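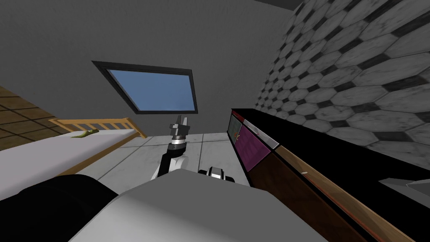
Skylight, gray ceiling, hexagon tile (rendered version)

April, a little after eleven at night

My knees hurt. I've been up and down the attic ladder since breakfast and I have dust in places dust shouldn't be able to reach, but I want to get this down before I fall asleep, or I'll lose half of it like I did last week.

So we started on Grandma's boxes. I kept calling it "the big clear-out" all winter, as if giving it a name would get it moving, and then this morning Arne simply showed up with donuts and work gloves and said are we doing this or not. He's my brother so he's allowed to talk to me like that. I was still in my robe. Kramer was asleep in the laundry and had to be moved twice (he's sixteen, he gets to complain).

The first couple of hours went great! Bank statements, gone. Christmas lights that didn't light, gone. A whole carton of lids. Where were the pots? We never found the pots. Arne had a system with three piles and painter's tape on the floor, and I followed it right up until I opened the hat box, and then I was no use to anyone for a good long while.

The hat box had postcards in it. Bundles and bundles, tied up with kitchen string, and nearly all of them from Gisela Vogler, a name I'd only ever heard as "Gisela from the bakery." They worked together before Grandma got married, and then Gisela moved away and they wrote to each other for the rest of their lives, I guess. One a month, the same size card every time, with tiny slanted handwriting that goes up the side when she runs out of room. I sat down on a suitcase and read them in order. Arne asked what pile I was in. I said I was in the Gisela pile.

She's so funny! She writes about her landlady like she's a weather system. She writes about her oven, a Vesta, as if it were a bad-tempered husband: "The Vesta has burned the plum cake again and is not sorry." There are three whole cards about a coat she wants and can't afford, and then one that only says "I have the coat" with the date and her initials. I read that one out loud and Arne laughed so hard he had to put down the box he was carrying.

And then there's the bet. As far as I can piece it together, they both entered a recipe contest run by a magazine, and the first prize was 200 marks, and they agreed that whoever won would pay for a trip to the ocean for both of them. Gisela came in second. Grandma's entry got returned for insufficient postage. There must be ten cards going back and forth about that postage, and of course I only have Gisela's side, so it's like hearing somebody on the phone in the next room. "You say you weighed it. On what?"

I don't know if they ever made it to the ocean. I'd love to know. Mom thinks no. She thinks Grandma never saw salt water in her life, but Mom also thought the hat box had hats in it.

We stopped for lunch around one. Grilled cheese, pickles, the last of the bean soup. Imke Görtz from across the street came by to return the cake pan and stayed for a bowl, and I showed her the cards, since her German is so much better than mine. Mine is grocery-store German. She cleared up a word I'd been reading as "goose" that is really more like "silly woman," so there's a whole winter of cards I have to go back and reread now. She also told me about her own mother's letters, which she burned, on her mother's instructions, in the yard. She said she did it one at a time and didn't read any, and then she was quiet and asked if there were more pickles.

I keep thinking about that. I don't think I could have done it.

The afternoon was slower. We found the Stultum game, the one with the wooden pegs, which I was sure I'd made up! Nobody I've ever mentioned it to had heard of it. We tried to play a round on top of a trunk and couldn't agree on the rules, and Arne remembers there being a bell. There's no bell in the box. He still says there was a bell. We also found Dad's fishing sweater with moths in one sleeve, a map of Gromora with a route marked in red pencil (whose? to where?), and one single ice skate.

Arne took five boxes to the donation place and came home with four of them, because they don't accept books with water stains or anything with a cord. So those are in the hall now. I walked into one in the dark an hour ago and said something Grandma wouldn't have liked.

Talked to Mareike on the phone after supper. She wants me to type the cards up and do something with them, a little book for the family. I said maybe. It's a lot of typing. I sorted them into years on the dining table tonight and I've got 104 in the first stack alone, and that's before you get to the ones in envelopes. My handwriting isn't any better than Gisela's, so copying them out is no good either. Maybe I could read them aloud and record it? Mareike says I have a voice for it. Mareike also wants the sugar bowl, so I take the compliments with a grain of salt - or of sugar.

Other things, quickly. The dentist moved me to the end of the month. The tulips by the steps are up, all red, and I'd swear the package said mixed. Issa Abou Jaoude left a bag of lemons on the porch, his cousin ships them by the crate, so tomorrow is lemon curd if I can find clean jars. I owe him a plate of something. He won't take money and he won't take zucchini bread anymore, I've worn him out on zucchini bread.

Kramer is lying across 1961 and I'm not going to move him a third time. I read one more card before I came up. Gisela has a cold, the landlady has bought a parrot, and she wants her cake tin back.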